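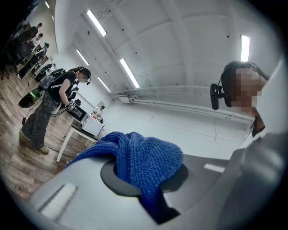 Blue cloth, the nubby one, bunched up. White table behind.

13th October. Cloths again, and I'm still rather fond of the blue. It has that dense, loopy pile, a bit like chenille, and it bunches into a lovely fat mound when you gather it from the middle, which makes it a pig to fold square (Halina says I fuss, and she's probably right!). I gave it 17 goes at the white table, then went back to folding in thirds, long side first, and got on much better. Kyu-ri prefers halves, so we ought to try hers properly before January. The Wiven cloths are 40 by 45 and far thinner, so please keep them in their own pile. Makis, could you ask Irura whether they still do the blue? I'd happily have a few more.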